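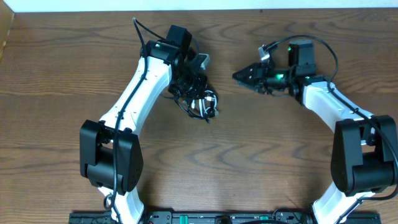

*Two arms on a shared base, facing each other across a wooden tabletop.*

**Imell** is a motion planning and control package for pairs of small robot arms that work over the same surface. It was written by Braulio Pacheco at Osdale and first released on 8 June 2018. The package treats both arms as a single system with one joint vector, so that a path for one arm is always checked against the planned position of the other.

## Planning

Imell uses a sampling planner of the bidirectional tree type. Each query is limited to 2000 samples by default. If no path is found within that limit, the planner returns the last valid pose and an error code. Links are modeled as capsules and grippers as convex hulls. Cables are not modeled; users set a padding value for each link instead.

The region that both grippers can reach is called the *shared zone*. Access is governed by a lock. In strict mode only one arm may hold the lock. In paired mode, used for handovers, both arms may enter if their paths were planned in the same query.

## Control

Planned paths are resampled and sent to the servos as position targets. A watchdog compares commanded and measured joint angles and stops both arms if the error on any joint stays above its limit for 12 control cycles. Stopping one arm alone is not supported.

## Calibration

The transform between the two arm bases is read from a configuration file. It can be refined with the Hokbridge tool, which moves each gripper to a set of touch points and solves for the offset by least squares. At least seven points are required.

## Versions

Version 2, released in November, replaced the original collision checker with the Robles library and changed the configuration format. Older files must be converted before use. The regression suite for this version contains 257 test cases, most of them covering the shared zone.

## See also

- Inverse kinematics
- Collision detection
- Dual-arm manipulation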